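Packing the Candy Bags – Drustton Winter Sale

 The small gift bags went to the shop in Firninitz. Click a picture to see it larger.

The Big Bags

We ordered 50 large paper bags from Trallberg, with twisted handles. They are heavier than last year's and hold their shape better.

Red outside, plain brown paper inside. The bag is on its side on the packing table, with a yellow candy packet near the opening.

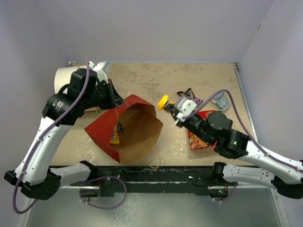
The Packing List

Each large bag gets a mix of wrapped candy and 2 printed cards. Chocolate goes in last so it doesn't get crushed. Tie the handles together with ribbon before the bag goes in the carton.

Cartons and Pickup

Large bags are packed 4 to a carton – please keep them upright. Cartons for Mirani are stacked by the side door and have a green label.

Page updated Oct 13, 2007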